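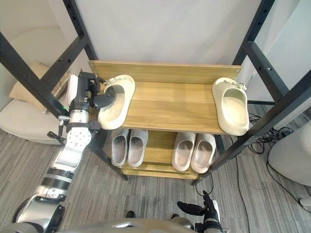

June, notebook 8, entry continued from the foam aging pages

Second pass on compression set for the Arniston sheet. The first pass is void: the spacers had been swapped for the thinner ones from the Pollard job, so the strain was higher than written. Spacers now marked with paint on the edge.

Test pieces cut from the middle of the sheet, skin removed on both faces. Blocks from the outer strip kept back in a bag, labeled "edge", not to be mixed in. The outer strip is denser and will flatter the result.

Start weight of the full sheet 489 g. Weighed on the large balance because the small one drifts when the door to the corridor is open. Zero checked before and after, no change.

Procedure as run:
Thickness measured at the center of each block with the dial gauge, light foot, reading taken after the needle settles.
Blocks into the plates, bolts run down by hand and then evenly with the wrench until the plates touch the spacers.
Plates into the oven at the low setting, left overnight.
Out in the morning, bolts released at once, blocks onto the wooden board, 30 minutes rest, measured again in the same spot.

The rest period matters more than I had allowed for. One block measured straight out of the plates and again after lunch gave two quite different numbers. Any result from before this page that has no rest time written beside it should be treated as unknown. That includes most of the Zestasley set.

Results are on the loose sheet taped to the facing page. Arniston recovers better than Zestasley at the same density. Greenwood sits between them but the spread within Greenwood is wide enough that I would not rank it yet. Two Greenwood blocks had a visible void near the cut face. Kept in the data, marked with a cross.

Side check on hardness. Gauge reads high if the block is too thin, as it picks up the bench underneath. Stacked two blocks and the reading dropped, then a third and it stayed put. Use three from now on. Old single-block readings are not comparable with anything.

Ifeoma Garba asked whether the oven is even from top to bottom. It isn't. Thermocouple on the top shelf ran warmer than the bottom shelf for the whole of the night. Plates go on the middle shelf only until the fan is looked at. The fan rattles on start and then goes quiet.

Cyclic rig: set to 200 N, flat foot, ran until I stopped it for the noise. Counter had not been reset, so the cycle count is no use. Load cell reading wandered after the first hour. Cable was resting on the motor housing. Moved it and clipped it to the upright. Repeat needed.

Stock: one part sheet of Arniston left, no Greenwood. Purchase order 135 covers both, not yet delivered. Release paper is low.

To do:
Repeat cyclic run with counter reset and cable clipped.
Cut new Greenwood blocks when the sheet arrives, check for voids before measuring.
Write the rest time on the printed form so it can't be left out.
Ask Ifeoma for the gauge calibration slip.

4:40 pm, plates loaded with edge blocks for comparison, middle shelf. Do not open before morning.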